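Ticket 532
Product: Vorico water softener, Nuna building, staff kitchen
Status: Closed
Opened: 26th March

Reported issue: Low water pressure at the kitchen tap following replacement of the resin cartridge. Pressure at the restroom taps on the same floor is normal. The unit displays fault code 5.

Initial response: The site was asked to confirm that the bypass valve had been returned to the service position and that the inlet screen had been cleaned. The site confirmed both. The fault code remained after a restart.
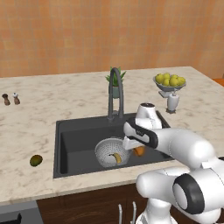
Ticket 532, attachment: kitchen sink and counter.

Further checks: Prorinton reviewed the installation record. The kitchen branch is fitted with a separate flow limiter, supplied by Tokgöz, which does not appear on the current drawing. The site was instructed to close the supply, remove the limiter, and flush the branch for 2 minutes. Resin beads were found in the limiter housing.

Cause: The lower basket of the previous cartridge had cracked, allowing resin to enter the branch line. Fault code 5 indicates restricted outlet flow and does not identify the location.

Resolution: Limiter cleaned and refitted. Fault code cleared. The site reports normal pressure at the kitchen tap.

Follow-up: Drawing to be revised to show the limiter. Replacement limiter to be ordered under the existing service agreement. Next cartridge inspection due in September.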